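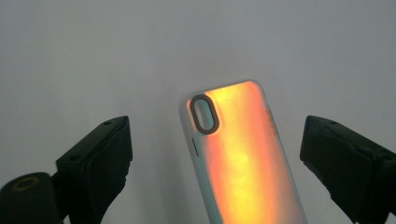
Anong Saithong wrote that the color on a translucent case should be judged only after the case has come off the phone and been washed, as half of what people report as fading is a film of skin oil on the inner face. The poster of the thread had asked for something more specific, so the full text follows.

Bastgate
Subject: Orange and yellow gradient case, dark patch along one side, rim going milky

I have a phone case with a translucent rim and a colored back panel. The panel goes from yellow in the middle to orange toward the sides. The rim was sold as clear and I would now call it milky. Along one long side of the back, the orange has turned a brownish red in an uneven streak. The streak is on the side away from the camera opening.

I have wiped the outside with a damp cloth and with a glasses wipe. Neither made a difference. The case is 7 months old and it sits in a jeans pocket most of the day.

I would like to know whether the streak is dirt, dye from the jeans, or something in the printed layer, and whether the rim can be brought back to clear. I would also like to keep the gradient intact. I tried rubbing alcohol on an older case and it took the print off in one corner.

Anong Saithong
Take the case off the phone first. Judge the color after washing and not before. Half of what gets reported as fading is a film of skin oil on the inner face, and you can't reach that with the phone in place.

Procedure:

Fill a bowl with warm water, not hot. Add a few drops of dish soap. Leave the case in it for 4 minutes. Longer is no help, and on a case made of two bonded layers it lets water creep in at the seam.

Go over the inside with a soft toothbrush, then the rim, then the inside edge of the camera opening and the button slot. Lint packs into both. Use light pressure on the back panel. Rinse under cool water and stand the case on its edge on a towel overnight. Do not use a hair dryer.

Once it is dry, hold it up to a window with nothing behind it. Look at the streak from the front, then from the back, then tilt it.

If the streak shifts against the edge of the panel as you tilt, it is below the surface, either in the print or between the layers. Washing will not move it. If it stays put and you can feel a change in texture with a fingernail, it is on the surface and you can repeat the wash with a paste of baking soda and water, on the rim only. Baking soda is a mild abrasive and it will dull a glossy back.

Dye from denim usually shows as blue or gray on a clear rim. Over orange, the same dye can look brown. Check the rim right beside the streak. If there is a gray or greenish tint in the rim at that point, dye is a reasonable guess. Dye that has soaked into soft plastic does not come out with soap.

As for the rim in general, soft clear plastic changes color with age, light and skin contact. I know of no home method that reverses it. Bleach makes it brittle.

Khamphan
just use toothpaste. worked on mine. white kind not the gel. rub it round the edge with a finger and rinse. mine was plain clear though with no picture on it so no idea about the colors

Gudov
I would not use toothpaste on a printed back. It is a polishing compound, and on a soft rim it leaves fine scratches that scatter light and make the haze worse within a few weeks. If you want to polish a rigid clear part, wet paper at 400 grit is already too coarse. Soft rims do not polish at all.

Agree with the tilt check above. One addition: put the washed case on a sheet of white paper and then on something black. Many gradient backs let some light through, and the color depends on what is underneath. A dark phone makes the orange look heavier. If the streak almost vanishes on white paper, leave it alone.

Bastgate
Washed and dried as described. Rim is cleaner but still milky. The streak moves slightly when tilted and I can't feel anything with a nail, so I am treating it as under the surface. There is a faint greenish gray line in the rim next to it, which did not wash out. On white paper the streak is lighter but visible. I will keep using the case and move it to the other pocket.

Last updated: September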